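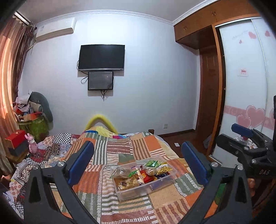 Packaged snacks in a clear plastic bin, with the gripper jaws open over them.

Jiahui Zou doesn't like the word "glitch." She used it once on our call, caught herself, and took it back.

"A glitch sounds like weather," she said. "We had a wrong number in the software and we kept working on top of it."

The number was the jaw gap, the distance the Trudik software believes is between the two padded fingertips at any moment. Zou runs home recordings for Peslow, where people move everyday items with hand-held grippers so that a robot arm can later learn the same motions. In August, two of the grippers began reporting that they were closed when they were still partly open. Out of 3,615 recordings checked, 1,084 carried the fault.

I asked how that gets past anyone. Peslow's own write-up calls the error "promptly identified," and I told her that nearly a third of the batch didn't sound prompt to me.

"No, I wouldn't have written that," she said. "The dashboard was green. It checks that a number arrives. It doesn't check that the number makes sense."
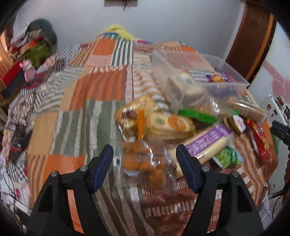
Snacks made it worse, in her view. A hard box gives you a clear stopping point, and a gap that reads zero with a box in the jaws looks silly right away. "With a bag of something soft, who's to say? It squashes. You look at the reading and think, sure, it could be that flat."

Then there's the arm. A Goker test arm trained on the bad files squeezed a bread roll until the wrapper split. Zou says the force limit held and no one was near it. I asked whether the limit had been tested with a hand, or anything like a hand, in the jaws. She was quiet for a bit.

"Not by us. Campbell supplied the limit and we took their sheet as it was."

Peslow now closes each gripper on a metal block before a session and compares the readings. It takes about a minute. Zou couldn't tell me why it wasn't done before, and she wouldn't say the bad files have all been deleted, only that they're marked.

"Ask me again when the next batch is in," she said.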